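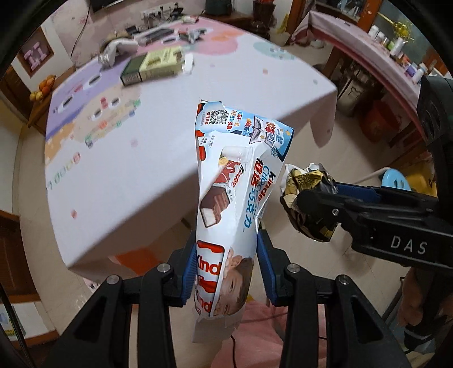
Ticket 1814 - Handheld gripper demonstration, household sorting table

Status: Open, pending review by Metilen
Opened by: Eldana Tilahun, Visitor Programs, Nerdale
Category: Open day / equipment in use
Priority: Normal

This site uses cookies to keep you signed in to the service desk. Accept | Manage settings

1. Summary of the issue

During the October open day, visitors were invited to watch operators pick up used packaging and small household articles from a covered table with handheld grippers. The recording software (Nurik, station build 27) reported intermittent loss of the jaw position signal on the left-hand unit. The demonstration continued throughout. The signal was lost for periods of up to 14 seconds and then returned without operator action.

2. Conditions at the station

Two-handed operation, operator seated. Articles were supplied by the host household and consisted mainly of candy bags, foil wrappers and snack boxes. The table was covered with a printed cloth at the request of the host. Visitors stood behind the operator and were asked to remain clear of the cables.

3. Log entries

10:05 - First group admitted. Both units calibrated. No faults reported.

10:38 - Left unit reports "jaw position stale." Operator instructed to open and close the jaws fully. Signal restored.

10:52 - Fault repeated while a visitor was asking about grip force. Left cable reseated at the handle. Signal restored.

11:20 - Second group admitted. The program moved to articles that deform easily, as these had been requested in advance by the visiting party from Bhatt. An empty plastic bottle and a disposable face mask were among the articles handled.

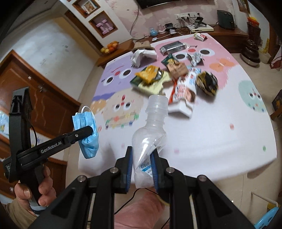

11:41 - Fault repeated twice within the same recording. The operator noted that both events occurred with the left arm extended toward the far side of the table. The station lead moved the cable slack closer to the operator's seat.

12:10 - Session closed. 38 recordings saved, of which four carry the fault flag.

3a. Steps already taken

- Restarted Nurik between groups. No change.
- Exchanged the left and right cables at 11:50. The fault was not seen again before closing, but the remaining time was too short to draw a conclusion.
- Cleaned the finger pads. No change expected or observed.

4. Assessment

The cable or its connector is the most likely cause. Packaging type does not appear to be related - the fault was recorded with rigid boxes as well as with soft wrappers.

5. Requested action

Metilen is asked to supply a replacement cable of greater length and to confirm whether the flagged recordings may be retained. Visitor Programs asks for a reply before the next group visit is scheduled.

Comments (2) | Shares (0)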